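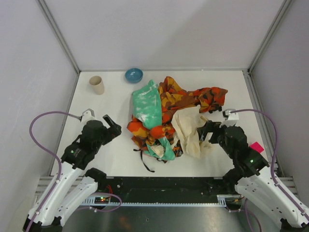

Two-arm cell during a cloth separation task, right gripper at the cream cloth. Cup and bowl at the back of the table.

Setting up and running a shared two-arm table: working rules for Temedwood cells

Revision date: 2024-03-04
Applies to: all tabletop cells at the Undport site with two arms on a common front rail

1. Scope

This page sets out how to prepare a table, run a soft-goods task and hand the cell over to the next operator. It covers light arms with parallel grippers only. Larger arms behind interlocked fencing are covered by the site guarding procedure and nothing here replaces it.

The walls around a table are there to give the cameras a plain background and to keep cloth off the floor. They are not guards. Treat the whole area inside the walls as reachable by both arms at all times, including the back corners, unless the axis limits for that cell say otherwise and have been checked on the current rail position.

2. Before power-up

2.1 Read the cell card. It lists the arm bases, the rail position, the software limits and any open faults. If the card is missing, the cell is out of service.

2.2 Check the rail fasteners by hand, then with the torque driver. A rail that has been shifted by one hole invalidates the calibration of both arms, even if both bases moved together.

2.3 Follow each cable from the wrist back to the base. There should be enough slack for full wrist rotation and not enough to reach the table surface in front of the gripper. A loop that stands out to the side is acceptable. A loop that can pass between the fingers is not — re-dress it before going further.

2.4 Look at any exposed boards on the front frame. Keep drink containers, loose fasteners and wire offcuts away from them. Paper cups used as task objects must be empty and must stay at the back half of the table.

2.5 Confirm that the emergency stop drops both arms. Testing one arm and assuming the other is the most common fault found in the November audit. Of 84 start-up records reviewed, 81 showed a stop test, but not all of those named both arms.

3. Laying out the table

3.1 Wipe the surface. Lint from towelling builds up on finger pads and changes the grip.

3.2 Place the rigid objects first, then the cloth. Rigid objects that are not part of the task go against the back wall, upright, with clear space between them. The Awad layout sheet gives positions for cups and bowls; it does not give positions for cloth, which is dropped from hand height and left as it falls.

3.3 Do not arrange the pile to make it easier. Folds, overlaps and buried corners are part of the task. The exceptions are listed in 3.4.

3.4 Inspect each item for straps, drawstrings, loops and loose threads. A strap may stay on the item if it lies on the table and its free end is visible. Remove the item if the strap is longer than the clearance between the table and the wrist at the pick height, or if it forms a closed loop large enough for a finger to enter.

3.5 Mixed colours and patterns are permitted. Record patterned items by their tag number and not by colour, as two operators will seldom describe a camouflage print the same way.

3.6 Adhesive notes used as markers must lie flat. Press down all four edges. A lifted edge catches on the gripper and may be carried into the pile. Replace the note when it no longer sticks.

4. Running the task

4.1 Stand outside the walls with the stop within reach. Sleeves are to be rolled or fastened. Lanyards come off.

4.2 Bring up the arms one at a time. Wait for the ready indication on each wrist before sending a command. On Venitz controllers the wrist light shows that the drive is enabled; it does not show that the arm is homed. Read the homing state from the console.

4.3 Assign a lead arm. The lead arm makes first contact. The second arm holds clear of the pile until the lead has closed its fingers and the console reports a stable grip. Both arms may then work on the pile, provided that they are not on the same item unless the task calls for a two-handed fold.

4.4 Approach cloth from the side or at a shallow angle where possible. A straight downward pinch tends to pick up the layer beneath. If two layers come up, lower, open, and start again. Do not shake the item loose.

4.5 Limit finger force to the soft-goods setting on the cell card. Stalled fingers on a seam will mark the fabric and heat the motor.

4.6 Stop the run if:

an item hangs over a wall or over the front rail;
a strap wraps around a finger or wrist;
either arm touches a rigid object that is not part of the task;
a cable is pulled tight;
the two wrists come closer than 103 mm, measured between housings on the console display.

4.7 After a stop, do not reach in to free the cloth until both drives are disabled. An arm holding position is still a powered arm.

5. Handover

5.1 Park both arms in the low position, fingers open, wrists outside the working area.

5.2 Return cloth to its numbered bag. Items with new pulls or tears go in the repair bag, with the run number on the tag.

5.3 Enter the run in the cell log: lead arm, item tags, number of stops, reason for each stop. "Operator stop" alone is not a reason.

5.4 Leave the cup and bowl in place if the next booking uses the same layout. Otherwise clear the table completely.

6. Records

Cell cards are kept for 2 years from the date of last use. Changes to software limits need a second signature and a fresh stop test on both arms before the next run. Send corrections to this page through the Temedwood document register, quoting the clause number.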